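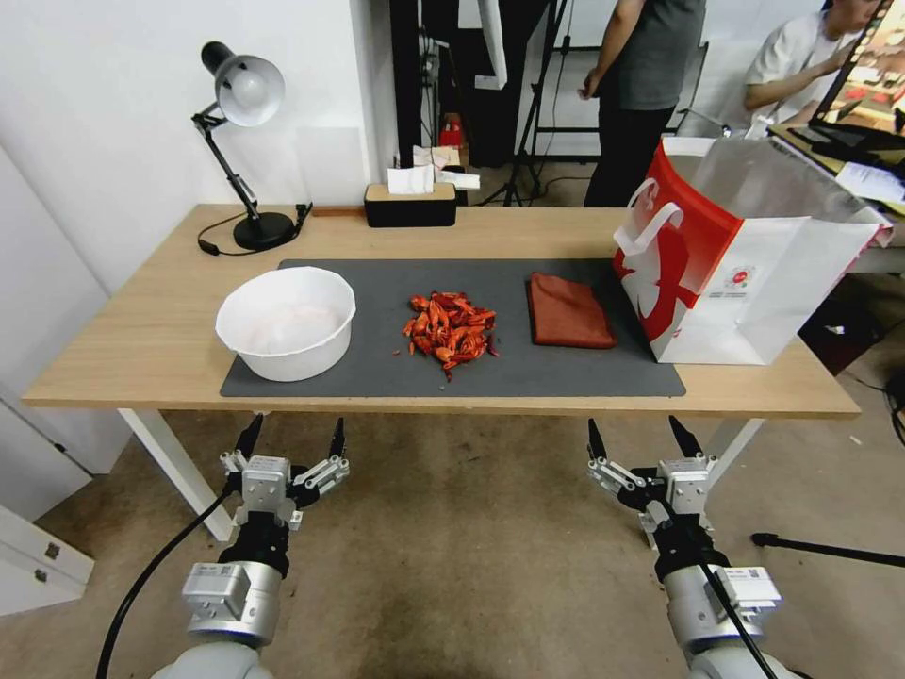 Purging crayfish before the boil: salt or plain water?

were_w
Signal crayfish, live weight 4 kg. The old advice is a salt bath before cooking. I have tried salt and plain tap water and can't taste a difference. What does the rest of the board do?

undell_olivares
Salt does nothing to the gut. It makes them sluggish and kills the weak ones. Keep them in clean, aerated water overnight and change it when it clouds.

M. Daza
Disagree in part. A short salt rinse does shift mud from the gills and shell. It won't empty the vein, but the pot stays cleaner.

undell_olivares
So does a hose.

akua_a
Boil for 3 minutes from the return to a rolling boil, then soak off the heat. My stock is 60 g of salt per litre, with dill crowns. I lay the cooked ones out on a mat to drain before peeling. 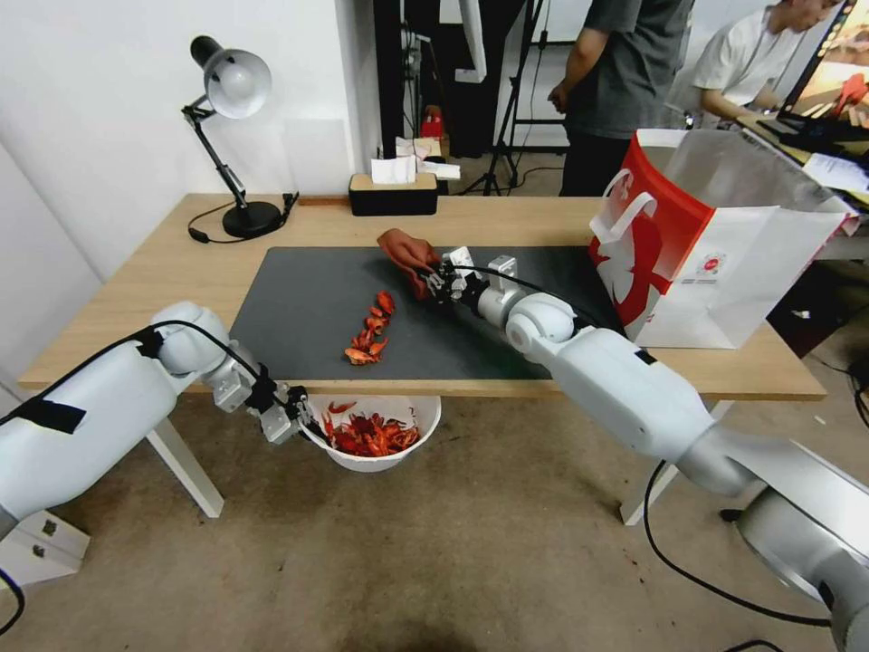

Re: shells for stock

were_w
Separate question — do you roast the shells first? Mine went bitter in December.

akua_a
Yes, but low. Bitterness is usually scorched claw tips, or a simmer that ran too long.

M. Daza
I don't roast at all. Sweat them in butter, add water, hold it at roughly 65 degrees, then strain through cloth.

undell_olivares
Too cool to extract much. Bring it to a bare simmer.

M. Daza
It extracts enough for a bisque. Try both with the same batch and report back.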